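Clothes folding

Clothes folding is the household task of laying garments flat and doubling them over into compact shapes for storage, transport or sale. It usually follows washing and drying, and is commonly done on a bed, a table or an ironing board. Folded clothes are kept in drawers, on shelves or in piles, while garments that crease easily are more often hung.

Method

Most folding methods begin with smoothing the garment and bringing its sides together along the centre line. Sleeves are turned in before the body is folded in halves or thirds. Jeans are laid one leg over the other and then folded up from the hem, which gives a thick, stable block. In Hokent, a home economics manual by Els Jansen, the finished block for adult jeans is given as 30 centimetres wide, a size suited to an ordinary wardrobe shelf.

Knitwear is treated differently. Openwork and loosely knitted pieces stretch under their own weight on a hanger, so they are normally folded — often with only two or three folds, to avoid hard creases. Jansen advises against placing knits beneath denim for long periods.

Stacking

Piles are generally built with the heaviest items at the bottom. Denim stacks well when the folded edges all face the same way, but a tall pile tends to bulge at the top, where the layers are less compressed. Sorting by colour or by type of garment is a matter of preference. The Bjarnason method, named for the laundry where it was taught to new staff, sorts by fabric weight first and by colour second.

Upright or "file" folding, in which garments stand on edge in a drawer, became popular as an alternative to stacking. It allows every item to be seen at once but works poorly with slippery fabrics and very bulky knits.

Work surfaces

The bed is among the most widely used folding surfaces in the home. It is large, soft and close to the wardrobe, and finished piles can be set along its edges while the middle is kept free. Its chief drawback is height: bending over a low mattress for a long time can strain the back. Folding boards, such as the Tikden board sold in a 46 centimetre width, give a firmer base and a uniform size, and are used mainly for shirts and T-shirts. 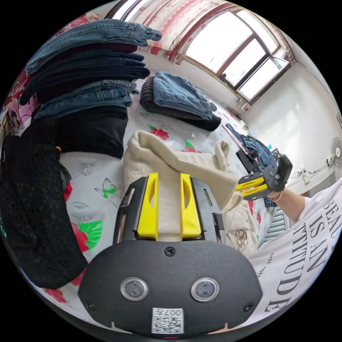
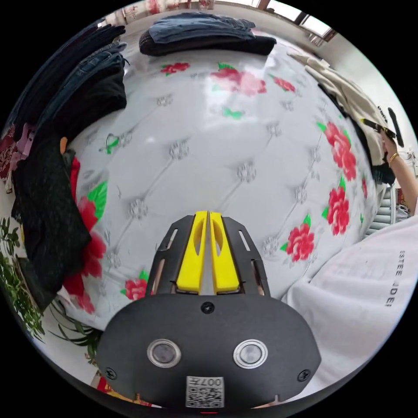 Folded denim and dark garments on a bed with a rose pattern

See also: Ironing; Laundry; Wardrobe; Knitted fabric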